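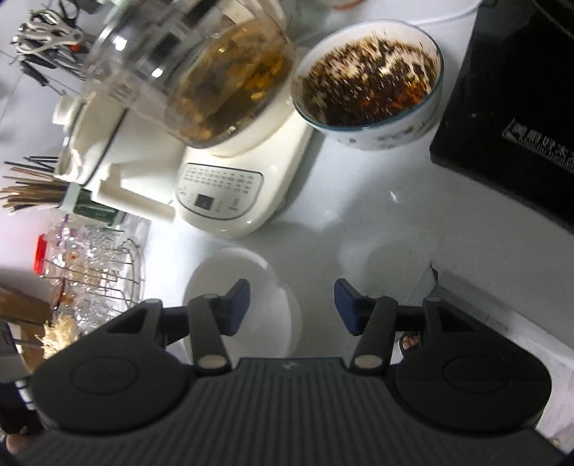

**Energy at Home, Unit 3: Heating Water**

Instructor: Houda Metwally
Lab section: Adel Benmoussa, Monday, room 8

These notes go with the third unit and replace the older version from last year, which had the latent heat table in the wrong units. Bring them to lab. You will need the specific heat section and the loss section in front of you when you work up your data.

## 1. Why water gets its own unit

In most homes a large share of the energy bill goes to changing the temperature of water. Showers, laundry, dishes, cooking and hot drinks all belong here, and in many houses so does the heating system, which moves warm water through pipes. Lights and phone chargers get more attention because we see them all day, but they use very little by comparison.

Water is expensive to heat for a simple reason: it has a high specific heat. It takes 4.18 joules to raise one gram of liquid water by one degree Celsius. The same gram of iron needs 0.45 joules, and a gram of olive oil needs less than half of what water needs. The same property makes water good at storing heat once it is warm.

## 2. The basic equation

Q = m × c × ΔT

- Q is the heat added, in joules
- m is the mass, in grams
- c is the specific heat, in joules per gram per degree
- ΔT is the change in temperature, in degrees Celsius

Watch the mass. One milliliter of cold water is close enough to one gram for this course, so you can go back and forth between volume and mass. That does not hold for oil, syrup or milk.

**Worked case.** Kenza Bennani's group used 523 g of tap water at 8 °C and brought it to 100 °C.

ΔT = 100 − 8 = 92 °C

Q = 523 × 4.18 × 92 = 201,125 J

That is 201 kJ, or 0.056 kWh. To go from joules to kilowatt-hours, divide by 3,600,000. Nearly every wrong answer turned in last term came from this step, so write the conversion out in full until you trust yourself with it.

## 3. Power and time

Power is energy divided by time. A heating element rated at 2000 W delivers 2000 joules every second. If all of that went into the water, the time for the case above would be:

t = 201,125 ÷ 2000 = 101 s

The group's kettle took 121 s. Over that time the element drew 242,000 J, so the efficiency was:

201,125 ÷ 242,000 = 0.83, or 83 percent

They then repeated the run in an open pan on an electric burner, also at 2000 W, with the same mass of water and the same starting temperature. It took 276 s, and the burner drew 552,000 J. The efficiency came out at 36 percent.

Neither number is a property of kettles or burners in general. A wide pan with a lid on a burner that fits it will do a good deal better than 36 percent. A kettle with a heavy body and only a small amount of water in it will do worse than 83.

## 4. Where the rest goes

The energy that did not warm the water went somewhere. We sort losses into four groups.

1. **The container.** The walls and base have to warm up too. This loss is nearly the same whether the vessel is full or almost empty, so it weighs more heavily on small amounts.
2. **The surrounding air.** Warm walls heat the air next to them, the air rises, and cooler air takes its place. The longer the heating takes, the more is lost this way. Two low-power heaters of the same design can differ a lot if one of them sits in a draft.
3. **Radiation.** A small term at these temperatures for the vessel itself, but a large one for a glowing burner with a pan that does not cover it.
4. **Evaporation.** Often the largest term for an open pan in the last few minutes before the boil. See section 5.

In your lab report, name the loss you think matters most in your own setup and say what in your data points to it. "Heat escaped to the environment" will not get credit.

## 5. Boiling is a separate cost

Bringing water to its boiling point and turning it into steam are two different jobs. The second takes 2,260 J per gram, with no change in temperature at all.

For the same 523 g, boiling it all away would take:

523 × 2,260 = 1,181,980 J

Compare this with the 201,125 J needed to reach the boil in the first place. It is nearly six times as much. A pot left at a hard boil is no hotter than a pot at a gentle one – the added power only makes steam faster. Pasta cooks at the same rate in both.

A lid helps because steam condenses on its underside and drips back, and the heat given up by condensing stays mostly inside the pot.

## 6. Altitude

Water boils when its vapor pressure matches the pressure of the air above it. Air pressure falls as you go up, so the boiling point falls as well. For this course use a drop of one degree for every 300 m, which is good enough for any place where people normally cook.

Mahmoud Hegazy's field data were taken at the Dullura station, at 1419 m. The drop is:

1419 ÷ 300 = 4.7 °C

Water there boils at 95.3 °C. Starting again from 8 °C with 523 g, the heat needed is:

523 × 4.18 × 87.3 = 190,850 J

So it takes less energy to reach the boil at Dullura than at sea level. It does not follow that cooking there is cheaper. Beans, rice and potatoes soften more slowly at the lower temperature, and the extra simmering time usually costs more than was saved. The station's own cooking log has beans on the stove well past the times printed on the bag. A pressure cooker gets around this by raising the pressure over the water.

## 7. Practical points that follow from the above

- Heat the amount you need. Doubling the water doubles Q.
- The starting temperature matters. Winter tap water in Grevness comes in far colder than in summer, and household use goes up even when habits stay the same.
- Turn the burner down once the pot boils.
- Scale on a heating element slows the transfer of heat. The effect on a closed kettle is small, since the heat still ends up mostly in the water. In a gas water heater it is larger, because hot exhaust goes up the flue before the heat can cross over.
- Many teas are made well below boiling. Stopping at 80 °C from a start of 8 °C takes 72 degrees of heating in place of 92.

## 8. For lab

Read the chapter on calorimetry in Ojeda before you come, up to the part on mixtures. We will get to mixtures in October.

Each group needs a thermometer, a stopwatch, a scale and one of the plug-in meters from the Hurkmont cabinet. Sign the meter out with Wichai Rattanakul. Record the starting temperature after the water has been in the vessel for a full minute, and weigh the water again at the end so that you have a value for what evaporated.

Unplug and let everything cool before you empty it. Reports are due at the start of the next lab, on paper, one per group.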